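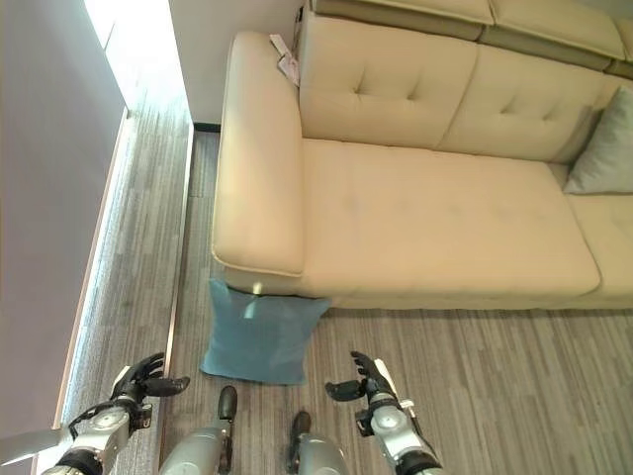

사진 제공: Letby

단편영화 출품용 시놉시스 쓰는 방법
2026년 2월 수정

영화제에 단편을 보낼 때 시놉시스는 두 가지가 필요합니다. 짧은 소개문과 전체 시놉시스입니다. 저는 Miveo 사이트를 통해서 출품하기 때문에 그 입력 칸의 순서대로 설명하겠습니다. 다른 사이트에서도 순서는 많이 다르지 않습니다.

준비
먼저 완성된 편집본을 처음부터 끝까지 한 번 봅니다. 시나리오를 보고 쓰면 편집에서 없어진 장면이 글에 들어갈 수 있습니다. 저도 첫 작품 Wasis를 보낼 때 이 실수를 했습니다. 삭제한 기차역 장면이 시놉시스에 그대로 남아 있었고, 제출한 다음에야 알았습니다.

1단계. 주인공과 상황을 한 문장으로 쓰기
누가, 어디에서, 무엇을 원하는지 씁니다. Wasis의 경우에는 이렇게 썼습니다. "문을 닫기 전날의 여관에서 접수원이 숙박비를 내지 않은 마지막 손님을 기다린다." 인물의 이름은 이 문장에 넣지 않아도 됩니다. 직업이나 관계를 쓰는 것이 더 빨리 이해됩니다.

2단계. 짧은 소개문
Miveo의 짧은 소개문은 공백을 포함해서 170자까지입니다. 1단계의 문장 뒤에 갈등을 한 문장 더 붙입니다. 결말은 쓰지 마십시오. 이 글은 프로그램 책자에 그대로 인쇄될 수 있고 관객이 읽습니다. "감동적인", "충격적인" 같은 형용사도 지웁니다. 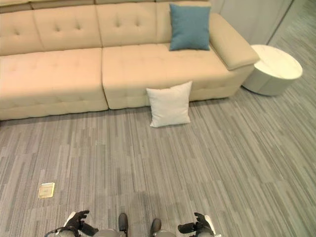
버튼 장식이 있는 크림색 소파

3단계. 전체 시놉시스
여기에서는 결말까지 모두 씁니다. 심사하는 사람이 읽는 글이므로 숨기면 안 됩니다. 최대 2000자이지만 저는 거의 4문단으로 끝냅니다. 첫 문단은 시작 상황, 다음 두 문단은 사건, 마지막 문단은 결말입니다. 시제는 현재형으로 통일합니다. "기다렸다"와 "기다린다"가 섞여 있으면 회상 장면으로 오해를 받습니다.

대사는 인용하지 않는 것이 좋습니다. 꼭 필요하면 한 줄만 넣습니다. 카메라 움직임이나 음악에 대한 설명은 연출 의도 칸에 따로 씁니다.

4단계. 영어 번역
해외 영화제에는 영어 시놉시스도 필요합니다. 한국어 문장에는 주어가 없는 경우가 많으니 번역하기 전에 주어를 모두 써 넣으십시오. 인물 이름의 로마자 표기는 영화의 자막과 같아야 합니다. Tedesco 단편 영화제에서는 표기가 달라서 수정 요청 메일을 받은 적이 있습니다.

5단계. 확인
소리를 내어 읽습니다. 숨이 모자라는 문장은 둘로 나눕니다. 그다음에 영화를 보지 않은 사람에게 읽게 하고 줄거리를 말해 달라고 부탁합니다. 그 사람이 틀리게 말하는 부분을 고치면 됩니다.

6월 마감인 영화제에 보낼 분은 짧은 소개문부터 시작하십시오. 연출 의도 쓰는 방법은 다음 글에서 설명하겠습니다.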